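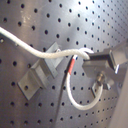
Figure 1. Perforated metal surface with a white braided cable, Sorkside.

4.2 Leaving work in place

The booking sheets show who had a bench and for how long. They say very little about what was on the bench when the booking ended. At both sites the written rule was the same: clear the surface at the end of your slot. In the interviews, almost no one described doing this every time. Members talked about "leaving it up," "parking it," or, at Pisine, "putting it to bed," and they had firm views about when this was fair and when it was not.

We coded 500 entries from the Sorkside sheets and 300 from Pisine. An entry was marked as a carryover if the same member held the same bench in the next open slot, or if a note in the margin asked others to leave the bench alone. Notes were kept in the coding even when they were unsigned. Two coders worked through the sheets separately and then met to settle the entries on which they differed. Most of the disagreements came from notes that had been crossed out, where it was hard to tell if the request had been withdrawn or met.

Carryovers were more common at Sorkside. Part of this is a matter of fees. Sorkside charges by the month and Pisine charges by the slot, so a Pisine member who wants to keep a bench has to pay for the hours in between. Tonantzin Becerra, who had been a member at both, said she packed up at Pisine "like I was leaving a hotel" and at Sorkside did so only if someone asked her.
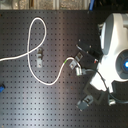

Fees do not explain all of it. Sorkside members who had never paid by the slot still drew a line between work that could be moved and work that could not. Glue that was setting, a part lined up against a stop, or a circuit halfway through being traced were all treated as good reasons to hold a bench overnight. A pile of parts was not. Several people used the word "loose" for this second kind, and loose work could be pushed to one side by whoever came next without a message first.

The line was not always easy to see from the outside. Baltazar Varela described coming in to find a bench that looked abandoned and moving what was on it to a shelf. The owner had spent an afternoon getting the spacing right. Varela said he had looked for a note and found none. The owner, whom we also interviewed, said that anyone who knew the work would have seen that it was placed on purpose. Both of them thought the other had broken a rule, and both could say what the rule was, but they did not state the same one.

Notes were meant to solve this problem and did so in part. The common form was a name, a phone number and a day. Notes with a day on them were respected until that day and often for a short time after. Notes without one lost their force quickly. Uriel Figueroa told us he would give an undated note "a week, maybe," and then start asking. Three other members gave shorter periods.
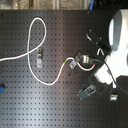

Long-standing members relied on notes least. They knew one another's projects and could tell by looking who had been at a bench. Newer members wrote more notes, wrote longer ones, and were more likely to apologize in them. This fits Yokoyama's account of shared kitchens, in which the people with the weakest claim to a space do the most labeling. It fits less well with the Alovska study, where labels were mostly put up by senior staff and read by others as orders. We suspect the difference lies in who is able to remove a label. At Sorkside anyone could, and in practice many did.

August was an exception at both sites. Attendance fell, benches went unbooked for long stretches, and the margin notes nearly stopped. Members left work out for as long as they liked. When people came back, there was a short run of complaints in the message log, most of them about benches that had been held since early summer. Ultan Hegarty, who handled the log at Sorkside, cleared these by calling each member in turn. He did not use the written rule in any of the calls. 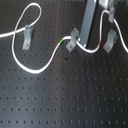
The message log gives a rough sense of how often holding a bench led to open conflict. Of just over 700 messages, few dealt with carryovers, and most of those were polite requests that drew a reply. Complaints about noise, missing tools and the door code were all more frequent. The interviews suggest that the log misses a good deal. Rutilio Figueroa said he had given up a bench he liked because the person after him kept asking when he would be done, always in person. No message about it was ever sent, and the sheets show only that he changed benches. Cases of this kind are taken up in Section 4.3, together with the members who stopped booking altogether.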